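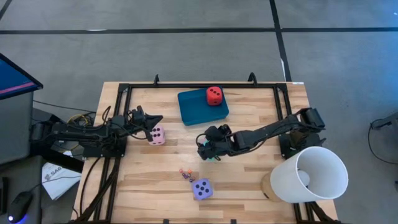 20/04/2023

Dye notebook, madder again. Second go at the Lenihan roots, after that sad salmon colour I got in January (I still have the skein, it lives at the bottom of my bag and I use it for tying up other skeins).

Started with 500 g of the chopped root, rinsed twice in cold water to get rid of the yellowy brown stuff, then left to sit overnight in the big enamel pot. Dagmar Ondrejka swears by Brorkstead tap water because it's so hard, and she sent me over two jerrycans of the stuff, bless her. Ours in Sovelton is soft as anything and I'm fairly sure that was half the trouble last time. The other half was me wandering off to answer the phone and letting the pot boil!

Wool was the Zidau two-ply, 1,000 g dry weight, scoured and mordanted with alum at the usual strength. One skein came up heavier than the label said, 203 g, so I've put that one down as the odd one out and tied it with blue cotton so I can find it again.

Heated up very slowly. I kept it under 70 the whole way, lid on, thermometer through the gap with a bit of rag round it. It took an age to get going and then jumped ten degrees while I was buttering toast, so next time a lower flame from the start. Colour began to move into the wool after roughly 7 minutes at temperature, first a sort of peach, then brick, and then a proper orangey red that I was very pleased with.
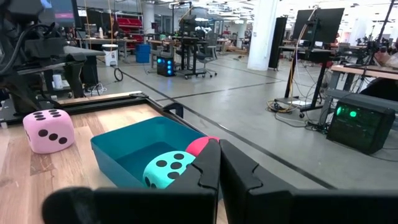
Left the skeins in the bath to cool overnight and pulled them this morning. Still orange-red wet, a shade browner once dry. Good and even apart from the blue cotton one, which has a pale band where the tie was too tight (my fault, figure of eight and LOOSE, I write this every single time).

Did a little dip of one end in a washing soda solution and it went off towards crimson, very pretty, but the wool felt a bit harsh afterwards so I rinsed it with a splash of vinegar. Might try chalk in the pot instead. Dagmar puts hers in with the roots at the soaking stage, I've always added it later, so we should do one of each and compare.

The bath still has plenty in it. Put the two old grey skeins in for an exhaust and turned the ring down to the lowest setting. If anyone is in before me tomorrow, please give them a gentle poke and leave the roots in the pot, I want to dry them and have another go.

To buy: alum, cotton tape, new thermometer clip.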